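What the council won't tell you about the Brultholm contract

2024-05-29

I put in my first request in July last year, and I assumed it would be dull. I wanted to know what Clalville council was paying Hedlund to run the new records system, how long the deal lasted, and whether anybody else had been asked to bid. Three things, all of them the sort of question you'd expect an answer to if you were buying a boiler.

The reply came on the last permitted day. It said the contract was commercially sensitive. It said this in four different ways over two pages, and then it thanked me for my interest in local democracy.

I should say that I don't think there's a plot. I've read enough council papers to know that most of what looks like hiding is someone in an office who has been told to say no and see who goes away. The trouble is that most people do go away, and the person saying no knows it. 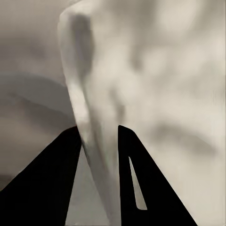 What I asked for, and what came back

After the refusal I asked for an internal review. This is where the same council looks at its own decision and tells you whether it was right. You'll never guess. They did send me something this time, though, a file of 488 pages, and for an evening I felt quite pleased with myself.

Then I read it. Page after page was the council's own purchasing rules, which are already on its website. A good chunk was the same chain of emails printed again each time somebody replied to it, so that one message about booking a meeting room turns up more often than the word "price". The contract itself was in there, with the payment schedule blacked out, the end date blacked out and, for reasons I would love to hear, the page numbers blacked out as well.

I've now read the council's letter explaining the black ink several times. It relies on the exemption for commercial interests, which is a real exemption and has its uses. If a firm has a clever way of doing something, I can see why it wouldn't want a rival reading it. But the law has a second half. Having shown that somebody's interests might be harmed, the council is supposed to weigh that against the public's interest in knowing. Its letter spends one sentence on this.
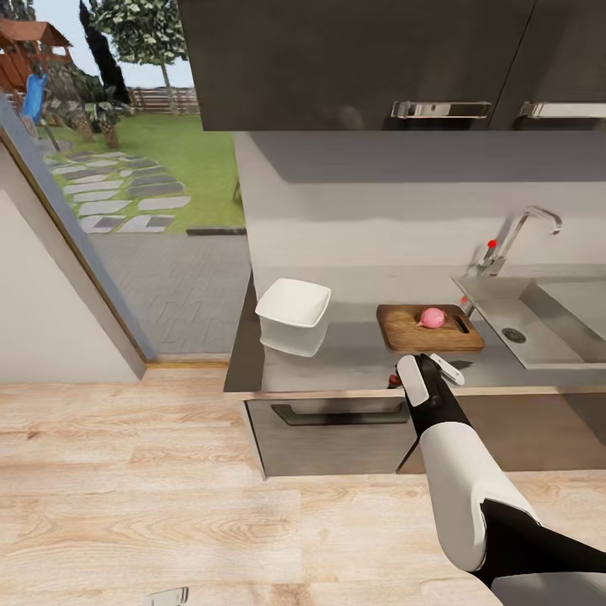
That sentence says the public interest is met by the council's annual accounts. I went and looked at them. The Brultholm contract sits inside a line called "corporate and other", along with what I take to be everything from software to window cleaning. If that counts as telling the public, I could claim to have told my wife what I spent on the car by leaving our joint bank balance on the fridge.

The other argument they lean on is that Hedlund objected. Well, of course it did. Ask any supplier whether it would like its prices published and you'll get the same answer. An objection from the firm is evidence of what the firm would prefer. It isn't a decision, and the council is the one that has to make it and defend it. I couldn't find a line anywhere in the 488 pages where an officer pushed back, or even asked Hedlund what the harm would be.

Someone commented under my last post that I should be careful, as answering people like me costs money. Fair enough, it does. But look at what the time was spent on. Somebody went through a contract with a marker, somebody else wrote the letter, and a third person reviewed it. Sending me the thing as signed would have taken one email.

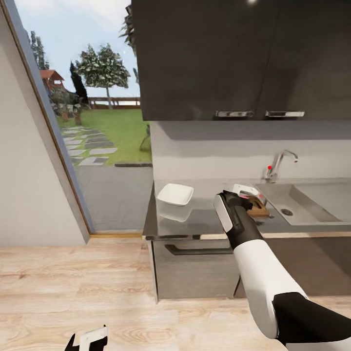
I'd have more sympathy if this were new. When Clalville handed its parking enforcement to Berklow we had the same dance, and the figures came out in the end after a long wait and an appeal. As far as I can tell, Berklow is still in business and still putting tickets on windscreens. The harm that was going to follow from publication never got another mention.

There was a petition that time as well, which needed 2000 signatures to force a debate and got there. The debate lasted 3 minutes. I was in the gallery. A councillor said that openness was at the heart of everything they did and the motion was noted, and noted is the word they use when they intend to do nothing at all.

So I'm not going down that road again. I've sent a complaint to the regulator, with the council's two letters attached and a short note on the missing public interest test. I kept it under 200 words, partly because I'm told short ones get read sooner, and I don't really believe that either. The waiting time is given as "several months". 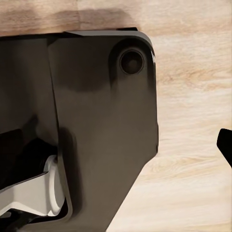 Robot gripper housing, close up, over a pale wooden tabletop.

In the meantime I've asked the council a much smaller question: who decided to black out the page numbers, and under which exemption? They have twenty working days. I'll post the reply when it comes, and the blacked-out contract is going up on the documents page as soon as I've worked out how to make the file smaller.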